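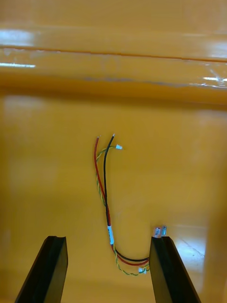

Harness on the orange table, fingers open at the lower loop.

Tuesday, equipment list for June

Really happy with how this budget is shaping up! Narrow fingertips go first – Clandetti wants $133 a set and I'd like 2 sets, one for thin twisted pair only. Givora's are $52 but a 9 week wait, ugh. Also pricing a matte mat, the glare on that tabletop is fierce. Haiyan Zheng is asking Allon for a loaner force sensor – fingers crossed. Wrist camera can wait.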